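Tall Travel Tales, release 3
Data card and reading notes

What's in it

A collection of 102 short travel anecdotes of the sort that run in the back half of a newspaper's website: the dare that ended at an airport, the wrong bus that went all night, the weekend away that stretched into August. Each one has been retyped in our own words, with a headline, the claimed distance, the claimed cost and a note on who was supposed to have seen it happen.

The stories came to us through Zatex, a small clippings service, and through the letters page of the Stullulham Courier. I was doubtful about both sources when we started and I still am. Zatex sells on colour and novelty. The Courier prints what people send it.

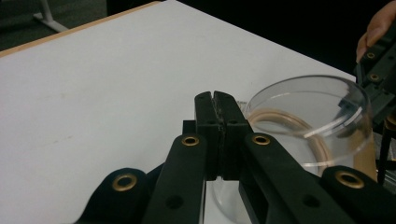
A black gripper at the white tabletop.

What the labels mean

Every record has a field called "standing". It takes one of four values: supported, partly supported, unsupported, withdrawn. "Supported" means we saw a ticket, a stamp or a dated receipt that matched the main claim. It doesn't mean the story is true in all its parts. A boarding pass shows that a seat was paid for. It says very little about whether the traveller was wearing slippers.

Of the 102 records, 10 are supported and 90 are unsupported or only partly so. The last two were withdrawn by the people who told them, and we've kept the headline and blanked the rest.

Please don't read the 10 as a rate of honesty. Most people throw out their receipts, and the ones who keep them may be a different kind of traveller altogether. I've seen an earlier release quoted as evidence that nearly all such stories are made up, and it can't carry that.

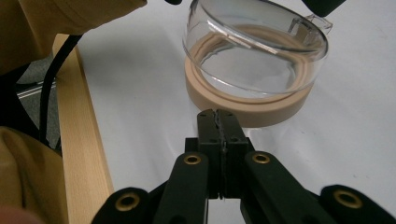
Distances are the weakest column. Newspapers like a big round number, and the figure in the headline is often the return trip, or the one-way trip with a stopover added, or a guess by whoever was on the desk. We recorded the number as claimed and put our own measurement beside it where both ends of the trip were named. Where the two disagree, I'd trust neither without looking at a map. Costs are worse. Hardly any story says whether the fare home was counted.

The "impulse" field (yes, no, unclear) was added in release 2 at the request of Mahasneh, who wanted to sort planned trips from unplanned ones. I argued against it. A person telling a story about a sudden decision has every reason to leave out the week they spent checking fares. It's in the file because people asked for it — use it at your own risk.
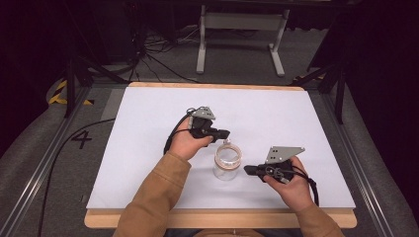 Ralitz: I think you're too hard on the impulse field. Even if the teller shaved off a week of planning, the fact that they chose to tell it as a sudden trip is worth having. Rename it "told as impulse" and keep it.

Fair enough, and the column will be renamed in the next release. I remain unconvinced that the "unclear" rows can be rescued. Two readers working apart gave different answers on a good many of them, and talking it over mostly moved the disagreement somewhere else.

Files

stories.csv — one row per anecdote
sources.csv — where each was first seen, with the date if the page had one
notes.txt — remarks that wouldn't fit in a cell, including some bad-tempered ones

Known problems

Three of the stories may be the same story. The destination changes but the lost shoe doesn't.
Ages are as printed and sometimes differ between versions.
The Stullulham letters have been trimmed by the paper, and we haven't seen the originals.
Currency wasn't always stated. Blank means blank; please don't fill it in.

Last edited Sun 7 April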